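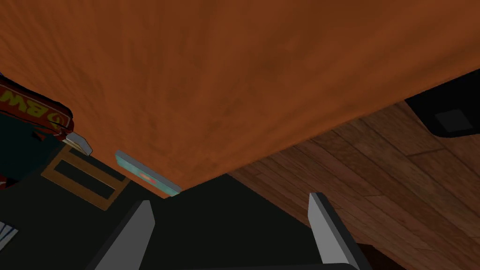
Tabletop reach task in the simulated dining room, gripper view.

About Limisden

Limisden tests whether robots can do household chores. We do not build robots and we do not sell them. Manufacturers and research labs send us a control policy, we run it through a fixed set of chores in simulation, and we send back a report listing what was completed, what was dropped and how long each step took.

The short answer to the question most visitors bring to this page is: some chores, some of the time. Picking up a rigid object from a clear surface is close to routine. Clearing a table after a meal is still hard, and handling cloth is harder.

How we test

The current suite, Zirnwood, has 60 chores set in furnished rooms. Each is run with the objects in new positions, and a run counts only if every item ends up where the instruction says. Partial credit is recorded separately and never added to the main score. The October release took 1,649 runs to validate.

Contact is where most of the work goes. A gripper that meets a cylinder slightly off center may hold it, tip it or push it away, and the simulator has to tell these cases apart. Ataahua Kingi maintains the contact models and reviews any run in which an object moves faster than the hand that touched it.

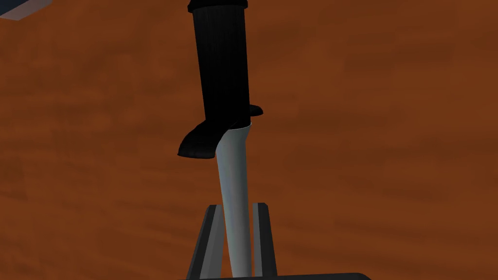

Render: Limisden / Zirnwood suite

Grasp failures are sorted by cause: wrong approach angle, poor finger placement, too much force, early release, or an object the policy did not find. Clients usually ask for the overall score first. The breakdown is more useful to them, and we print it on page one for that reason.

Rooms are furnished the way people leave them. A dining table may hold a bowl, a plate, a crumpled cloth and several small flat things, some of them partly under others.
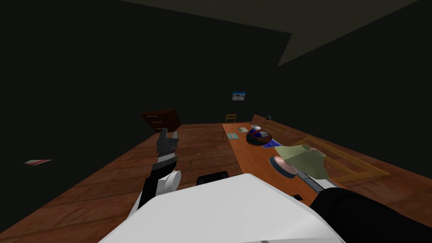
A policy trained on tidy surfaces tends to lose time here. It will plan a good path to the plate and then stall at whatever overlaps it. Mobile robots have a second problem — the base has to stop where both arms can be of use, and a poor stop is rarely corrected later in the run.

What we do not claim

A simulation score is not a home trial. Friction, lighting and soft materials all differ from the real thing, and we state the known gaps in every report. Shop-floor chores such as bin sorting and machine loading are covered by a smaller suite, Gosance, which is still in draft.

People

Conceição Barreto founded the company and directs testing. Mafalda Paiva designs the chores and writes the instructions given to the robots. Joana Vieira handles client reports. Fernanda Patrício runs the compute cluster and the Thursday build.

Reports are normally delivered within 10 working days of receiving a working policy.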